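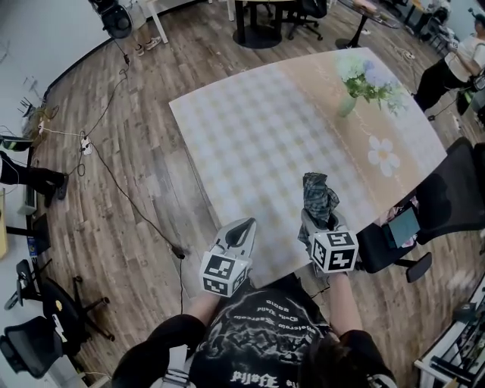 ## Laston to Open Textile Repair and Reuse Center in Former Baysal Building

LASTON — The Town of Laston will open a textile repair and reuse center in June on the ground floor of the former Baysal dry goods building on Mill Street. The center will accept clothing, bedding and household linens from residents of Laston and the neighboring township of Mandico, and will offer repair services and sewing instruction on the premises.

The project was approved by the Town Council in the spring session, following a public hearing at which residents of both communities spoke. Under the agreement between the two governments, Laston will own and operate the facility, and Mandico will contribute toward its running costs in return for full access for its residents. The agreement runs for three years and may be renewed by a vote of both councils.

"Our transfer station was never set up to handle cloth," said Eamon Fahy, director of public works for the Town of Laston. "Residents have been asking where to take shirts, towels and blankets that still have use in them, and we have had to send them out of the county. The new center gives them a place within the town limits."

The Baysal building has stood vacant since the store closed. The town acquired the property through a tax settlement and has since replaced the roof, repaired the front windows and brought the electrical service up to code. Work on the ground floor is nearly complete. The second floor will remain closed to the public until a separate decision is made on its use. Several proposals have been received, including one for a senior meeting room and another for storage of town records.

Items may be dropped off at the rear entrance on Carver Alley, where a covered receiving area has been built. Staff will sort donations into three groups. Garments in good condition will be cleaned and placed on the sales floor. Items with minor damage, such as missing buttons, open seams or broken zippers, will be sent to the repair room. Cloth that cannot be worn or mended will be baled and sold to Jalero, a regional fiber recycler, for use in padding and insulation.

The center will not accept carpets, mattresses, pillows, or any item that is wet, moldy or stained with oil or paint. Shoes will be accepted in pairs only. Residents are asked to wash clothing before bringing it in and to place it in closed bags. Electric blankets must be taken to the small appliance counter at the transfer station, as they are at present.

A pilot collection held at the town garage drew 202 households. According to the department's report to the council, most of the material received was everyday clothing, followed by sheets and towels. The report recommended a permanent indoor site and noted that the garage could not be used for this purpose during the snow removal season. It also advised that children's winter coats be set aside and given at no charge to families referred by the school district. The council adopted both recommendations.

Repair services will be offered at posted prices. Simple work, including hems and button replacement, will be done while residents wait when staff are available. Larger repairs will be tagged and held for pickup. The town has hired two part-time menders and is seeking a third who has experience with outerwear and heavy fabrics. Applications are available at the clerk's office.

Sewing instruction will be given in the front room, which has been fitted with work tables and improved lighting. The first course will cover hand stitching, patching and basic machine use. Enrollment is open to residents aged 12 and older, and those under 16 must be accompanied by an adult. A course in darning and knitwear repair will follow if there is enough interest. Fees will be waived for households enrolled in the town's utility assistance program.

Proceeds from the sales floor and from baled material will be returned to the center's operating account. The department will report to both councils on income, expenses and the weight of material received at the end of the first year of operation.

Parking will be available in the Mill Street lot, which has 300 spaces and is free after 5 p.m. Two spaces near the rear entrance will be marked for drop-off, with a limit of 15 minutes. Drivers should enter Carver Alley from the north end only. The south end will be closed to vehicles while the water main is being replaced.

Residents who are unable to bring items to the center may request a curbside pickup by calling the Department of Public Works. Pickups will be made in Laston only. Mandico residents should contact their own township office regarding similar service.

Opening hours will be posted at Town Hall and at the Laston Public Library once staffing has been confirmed.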